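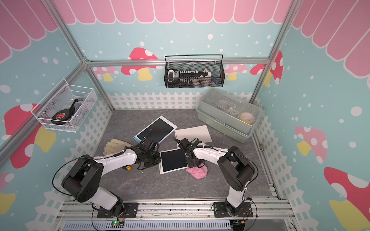 Press Release No. 27

Tesumgate opens second round of two-arm recordings at Kombo

KOMBO, September – Tesumgate has begun a second round of recordings at its Kombo workshop, where pairs of robot arms are guided by hand through everyday table work so that a learning system can be trained on the results. The round will run for 3 months and will add 75 hours of recorded work to the company's existing collection, which is known as Costirov.

The first round dealt mainly with single objects: picking up a cup, moving a block, closing a drawer. The new one is given over to jobs that need both arms, and to tables with several things on them at once. Flat items feature heavily. They are hard for a gripper to lift from a smooth surface, and the first version of the Costirov system did poorly with them.

On the table shown with this release, the two arms are working over tablet-like devices and a plain off-white panel, with a knitted glove, a crumpled pink cloth and a storage box with a clear handle sharing the space. The walls carry a print of mushrooms and picket fencing. Other tables at Kombo have different walls and different contents, and both are changed between sessions.

"We had a system that could pick up a flat thing if it was the only thing there," said Jeptoo Kaijage, who leads the recording work at Tesumgate. "Put a cloth over one corner and it would pull at the cloth, or stop. So this time the cloth goes on the table. We want a great many examples of a person dealing with that, including the times when the first try does not come off."

How the examples are made

Each station has an operator, who moves a pair of small hand-held leader arms. The two arms on the table follow. The joint positions, the gripper openings and the pictures from the cameras are saved together, and every attempt is stored with a short written instruction such as "stack the tablets" or "put the glove in the basket".

An attempt ends when the operator presses a pedal. It is then marked as finished, partly finished or not finished. Attempts in the last two groups are kept. In the first round they were deleted at the end of each shift, a practice the company dropped after the training team asked for them back and found that most could not be recovered.

Operators are given the instruction but no set method. One may slide a flat object to the table's edge and grip it there, while another will press down on one side with the left gripper and lift with the right. Tesumgate asks only that the arms are kept clear of the walls and that nothing is dropped from a height.

Between attempts the objects are moved. A printed card tells the operator which items to use and which part of the table to put them in, but the angle is left open. Once an hour the operator changes the whole set. Items waiting their turn are kept in wire baskets or boxes, and these may be left in view of the cameras.

"People ask whether we should tidy up more," said Faraji Mbwambo, a station operator who has worked on both rounds. "I was doing that at the start of the first round, lining everything up, and I was asked to stop. My own kitchen table is not lined up either. You get used to it."

Mr Mbwambo said that flat objects had been the slowest part of the work so far. "A soft thing forgives you. With something thin and stiff you are either under the edge or you are not, and you cannot feel it through the leader arm. You have to watch the gripper the whole time."

Checking and release

Every recording is looked at by a second person before it enters the collection. The checker confirms that the written instruction matches what was done, that no camera has lost its picture and that the mark given by the operator is fair. Where operator and checker disagree, the recording goes to Gitau Nyanda, who is responsible for data quality.

"Most of the disagreements are over the word 'partly'," said Mr Nyanda. "If the job is to stack two things and the top one is hanging over the side, some people call that finished. We have now written down what we mean, and the sheet is on the wall at each station. The earlier recordings are being marked again to match."

The checked recordings will be passed to Rukow, the company's training partner, in monthly batches. Rukow will train the next version of the Costirov system and return it to Kombo, where it will be tried on the same stations with objects that do not appear in the recordings. Results from those trials, good and bad, will be published together.

Tesumgate intends to make part of the collection available free of charge to universities and colleges. Recordings in which a person's face or voice can be made out will be left out. The licence is still being drafted, and the company expects to publish the terms before the round closes.

Kanini Kinyua, managing director of Tesumgate, said: "The arms themselves are not new and we did not build them. What we lacked was enough recorded work of the ordinary sort, done by people who had time to do it properly. That is slow to gather and it costs money. We would like others to be able to use it once it exists."

Visits and operator places

Kombo will take on further operators for the evening shift, which starts at 4 pm. No previous experience with robots is needed. New operators spend their first week on practice tables, and recordings from that week are not added to the collection.

Schools, colleges and members of the press may ask to see the stations in use. Visits last an hour and must be arranged in advance. Visitors are asked to stay behind the marked line while the arms are powered.

Notes to editors

Tesumgate develops software for table-top robot arms and runs the Kombo workshop.

Costirov is the name of both the recorded collection and the system trained on it. The first version of the system was trained on the first round of recordings only.

The photograph may be reproduced with this release, with credit to Tesumgate.

Press contact: Wondimu Chala, Press Office, Tesumgate, Kombo

Ends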